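Simulation results need the same paperwork as real ones

Shares 87 | Comments 19

A success rate on its own is not a result. It becomes one when the reader knows what was on the worktop, where each item started, how many attempts were made and who or what decided that an attempt had passed. Most laboratories accept this for physical trials. For simulated trials the same laboratories will often print a single percentage and a link to a repository.

The usual defence is that a simulated trial can be repeated exactly, so the record is in the code. In practice the code moves. Asset files are replaced, friction values are tuned, and a physics engine is updated between the first draft and the final one. Last April our group at Jenport tried to reproduce a kitchen placement score reported with the Sturis asset set. We ran 213 trials with the published settings and could not tell whether our lower figure came from the policy, the contact model or a changed mesh. The report gave no version for any of them.

Kitchen worktops are a fair test of the problem, as the layout looks harmless and carries a great deal of unstated choice. A wide bowl and a narrow-necked bottle ask for different grasps. A flat item near the edge of a counter asks for a different approach again, and an arm on its own platform beside the counter will reach some of the surface more easily than the rest.

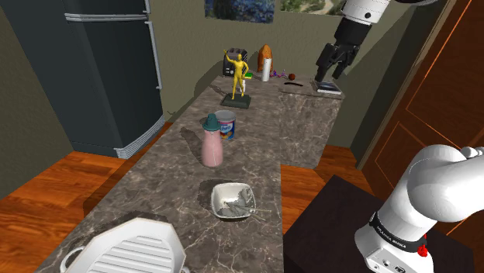

A simulated kitchen counter with a Franka Emika arm, its gripper over a flat item at the far end.

A layout of this kind should be reported with at least the following: the starting pose of every object, the range over which poses were varied, the mass and friction assigned to each item, and the position of the arm's base relative to the counter. Objects that are never meant to be touched belong in the list too. A policy that reaches its target and knocks over a bottle on the way has not done the same job as one that leaves it standing, and the scoring rule must say which of the two counts.

The Fairweather checklist covers most of this on two pages. Its weakness is that it treats the random seed as optional. Vistus, the in-house format we used before it, made the seed compulsory but had no field for excluded trials – a worse omission, in my view. Merging the two would take an afternoon.

I would add one rule on failures. Every trial that was started should be counted, including those stopped because an object fell through a surface or the solver became unstable. If such trials are removed, the number removed should be printed beside the score.

Comments (19)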